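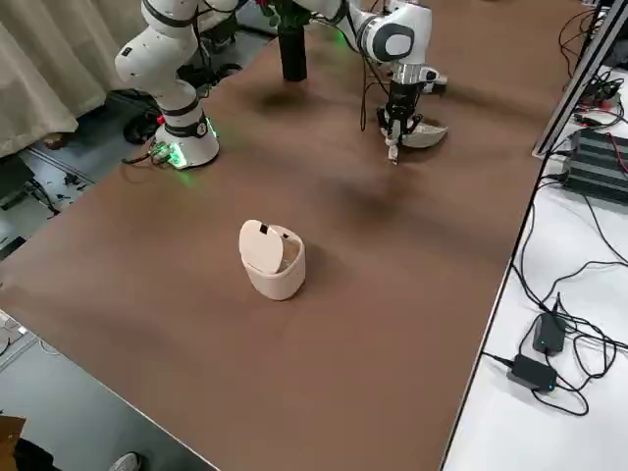 Home | News | Research | People | Events | Contact

Tiny diamonds shine brighter beside a sliver of silver

A team in our nano-optics group has found a simple way to get far more light out of single defects in diamond, and the results are lovely. By nudging a speck of diamond up against a thin silver wire, they made one glowing defect shine 30 times brighter than it did on bare glass.

The defects are known as nitrogen-vacancy centres. Each one is a spot in the crystal where a nitrogen atom sits next to a gap, and each gives out red light one photon at a time when a green laser is pointed at it. That makes them very useful for sensing magnetic fields and for sending messages by single photons. The trouble is that they are rather dim, and much of the light they do give out heads off in directions where no lens can catch it.

Sowmya Lobo, who led the work, began with a slide carrying a thin scatter of diamond specks, each 70 nanometres across. She and Czesław Dudek mapped 3871 of them before picking the ones to work with (the map took most of July, with the laser running well into the night!). Most specks held no defect at all, or several crowded together. The good ones held exactly one, which the pair checked by making sure two photons never arrived at the detectors at the same moment.

Then came the fiddly bit. Using the tip of an atomic force microscope, Dudek pushed each chosen speck across the glass until it lay against a silver wire. Light hitting the wire sets the electrons at its surface sloshing back and forth, and close to the metal that motion squeezes the light into a very small space. A defect sitting there soaks up more of the laser and lets go of its photons faster.

"I measured the first one and assumed I'd left a filter out," says Lobo. "So I took everything apart, put it back together, and there it was again, just as bright. I ran down the corridor to fetch Czesław."

Not every speck behaved so well. Two of them went dimmer after the move, and the team thinks those defects ended up too close to the silver, where the energy is lost as heat before it can leave as light. The best spacing seems to be a few nanometres, and Annapurna Achari is now coating the wires with a thin glassy layer to hold the specks at that distance. Her computer model, Stenov, predicts a further gain if the wire is slightly tapered, and the first tapered batch is already in the cleanroom.

Yung-ching Tam will be repeating the measurements at low temperature, where the red light narrows into much sharper lines. The cryostat has been booked for 2 months and cooling starts as soon as the new window is fitted.

Lobo will show the maps and spectra at the next group seminar, at 2 pm in the Varma Room. Everyone is welcome, including students who have never touched a laser.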